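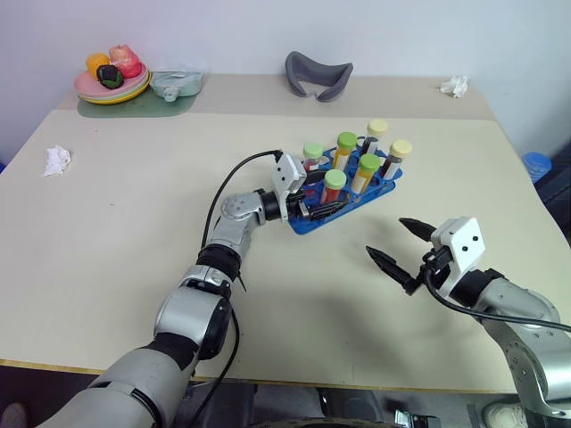 Two arms and a rack of capped tubes.

Can a robot take over tube racking in a small lab yet?

Posted by Jouko Kiiskinen

I run the back room of a small water and soil testing shop. We get up to 400 capped tubes a day in July, fewer the rest of the year. They come in mixed and someone has to sort them into racks by cap color before they go on the analyzer. It takes most of a morning.

I have been looking at two-arm setups like the one in the photo. A sales rep from Hakotov told me it would be "no problem" for our kind of work. I would like to hear from people who have tried it. Is it ready, or do I wait a few years? I don't need it to be fast.

Kai Kleinschmidt

Depends on what comes in the door. If every tube arrives upright in the same rack, you don't need two arms. A plain pick-and-place machine will do it, and they have for years.

Your trouble is the mixed part. We tried a two-arm system for 86 working days at my last job. Moving a tube from one hole to another was fine once it had good lighting. Clear plastic gave it trouble near a window, so we put up a blind.
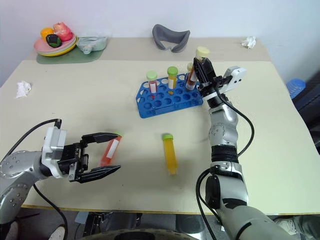 A tube lying on the table is much harder than one standing in a rack. The fingers have to close on it at the right angle, then the arm has to turn it upright before it goes anywhere near a hole. We logged 700 tubes that started out lying flat and a person had to step in on 131 of them. With tubes already standing, it was a handful a week.

We kept it for overnight runs, with the racks loaded by hand before we left at 6 p.m. For daytime sorting we went back to people. Ask the rep to run your own tubes, dumped out the way you get them, and stand there for a full hour. Also ask what it does after a drop. Ours stopped and waited, and that was how we wanted it.

Zima

no. my brother in law has a robot vacuum that can't get over a rug. just hire a student for the summer

Sakura

Check the caps too. We use two brands and one is a little wider, and the gripper had to be set up again for it. The holes in the rack matter as well. We changed to a looser rack and got fewer jams.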